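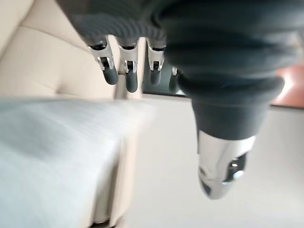 Review: Baraston five-finger hands, with Lahlou wrist cameras
Posted December 2018

The Baraston hands are the dearest thing we have bolted to our robot, and they come with the thinnest manual. Eighteen pages, of which four are safety warnings in languages we don't speak. Fitting took an afternoon. The sleeve is a ribbed dark affair that bunches up like an old sock and collects fluff.

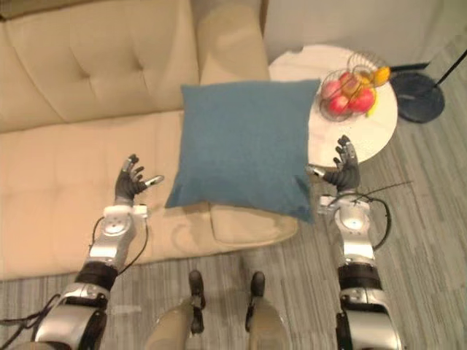
Cushions were our main test, picked because our old two-jaw Clasulmont gripper was dreadful at them. It pinched a corner and hoped. The Baraston takes a proper fold of cloth between fingers and thumb, and it got the cushion off the seat in most of our tries once we had turned the closing force down from 600 to something less like a handshake from an uncle.

The Lahlou wrist cameras are less lovable. They're fine at arm's length, but once the fingers close the view is mostly thumb and tweed.

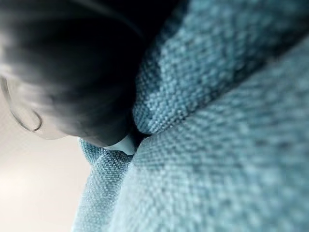 Ditton wrote in to say the blur went away on their pair after the 3 September firmware update, and that we should have read the release notes. We have now read the release notes. It's better, though fast moves still smear.

Fingertips wear well. After 2,000 grips the pads have lost their shine and nothing else. 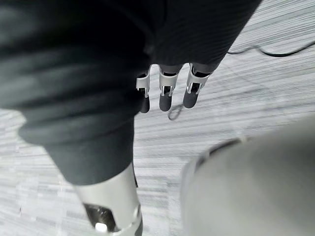 Cable routing is the real grumble. The clips supplied are too small for the cable supplied, so we used tape. Four stars for the hands, two for the cameras, and the Clasulmont stays in the drawer for boxes.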